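Week 5 handout — Cloth, fibre and finish
Skolstead Evening Course in Household Textiles

Read this before the practical. Bring last week's swatches if you still have them, and the sheet on fibre types (spare copies in the tray).

Quick recap. Cotton takes up water, likes heat, goes harsh if badly rinsed. Linen stronger wet than dry. Wool — no heat, no rubbing, you all know why by now. Polyester dries fast but hangs on to grease and smells.

Loops = terry. Extra warp left slack so it stands up off the ground cloth. More loop, more surface, more water held. Also more places for soap to hide. 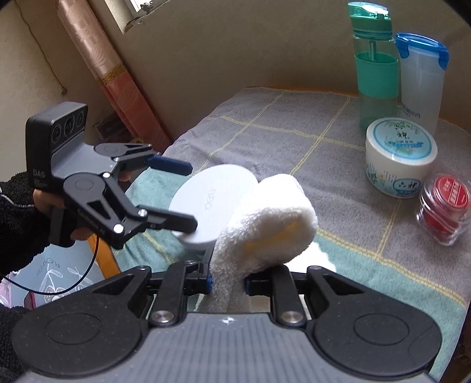

TOPIC 2: STAINS AND YELLOWING

Yellow on white cotton has several causes and they want different treatment. Body oils — warm wash, proper dose of detergent, not a half scoop. Iron in the water — bleach makes it worse, use an acid rinse. Old detergent left in the loops — wash again with nothing in the drum. Scorch from the iron — mostly permanent, sorry.

Always test on a hem first. Never mix bleach with vinegar or any other acid, chlorine gas comes off. This WILL be in the written paper.

Temperature: 40 for everyday, hotter only if the label allows. Optical brighteners hide yellow, they dont remove it. Compare in daylight by the window, the room lights are useless for this.

Weaves and checks

A woven check is coloured yarn in both directions, so it goes right through the cloth. Printed check sits on the face, turn it over and look. Clirkwood samples are woven, Pallonari ones are printed (I had these the wrong way round on last year's handout, please correct if you've got an old copy).

Weight in grams per square metre. The Gashi piece is 200, thin for a bath towel, fine for kitchen use. Weigh your own swatch and do the sum, show the working. 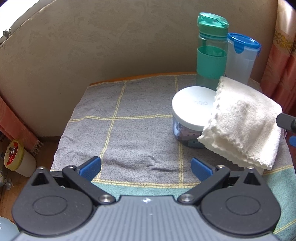 Grey checked towel on a small table.

For next time
Read the chapter on finishes, skip the part on flame retardants.
Softener: one paragraph on why it makes towels less absorbant.
Drip test on 5 swatches, same drop size, write down seconds. Table not prose.

Late work goes in the box by the office.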